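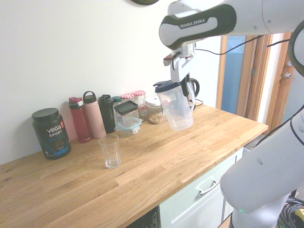

Bottles at the back against the wall, jars in front, pitcher held above the counter.

The Shared Counter: Frequently Asked Questions

Maintained by Guðlaug Hauksdóttir for everyone who uses the second-floor kitchen at Overgaard. Last revised in April, after the business with the chickpeas.

Whose counter is it?

Everybody's, and that explains most of what follows. If you have a shelf in the tall cupboard, you also have a claim on the counter, in the sense that you may put things on it and then be asked about them.

What is allowed to live out permanently?

Water bottles, protein powder, lidded jars of dry food, and the pitcher. Glass food boxes may stay out if they are clean and empty. A box with lunch in it belongs in the fridge, and a box with last month's lunch in it belongs to Ketill, who will deny it.

Why do the bottles go along the wall?

They are tall and fall over. Against the wall they have only one direction to fall in, and we consider that progress.

Can I wash the butcher block with the green spray?

Please don't. Warm water, a little dish soap, a cloth that has been wrung out, then dry it. We oil the wood when it starts looking thirsty. The last board-grade oil we bought was a 280 ml bottle from Weltton and it's under the sink, behind the bags full of bags.

How full should the pitcher be?

Up to the line and no further. The lid goes on afterward, spout facing the same way as the pouring side. You'd think this would not need writing down. Carry it upright and keep it away from the edge, and if you finish it, fill it.

May I use food from the gingham-lid jars?

Ask first. Those lids look like a country breakfast and give people the idea that the contents are communal. They belong to Dagný Bergmann, who has strong views on the subject and a label maker.

And the chickpeas?

Communal. Take what you need and write "chickpeas" on the list when the jar gets low. Before they go back in the jar, please confirm that they are chickpeas. Mikkel Thorlacius once topped it up with 400 grams of something else, and the soup that night was discussed for weeks.

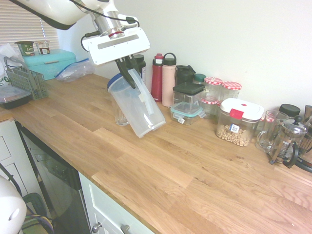 How often should the glass jars be emptied and washed?

Every time they run out, before you refill them. Wash the jar and lid separately in hot soapy water and let both dry completely overnight, or the new batch will clump and go stale.

I found a lid with no container. What now?

Put it in the lid drawer. There are others in there. Every so often Svend Kvaran sits down and tries to match them up, and he comes away with a pair or two and a low opinion of the rest of us.

Does the French press go in the dishwasher?

The glass part can. Knock the grounds into the compost first, because the sink drain has already cost us 889 kroner and the plumber now greets us by name.

Who do I complain to?

Write it on the pad by the door. Guðlaug reads the pad at 11 in the morning, with coffee, and is at her most reasonable toward the bottom of the cup.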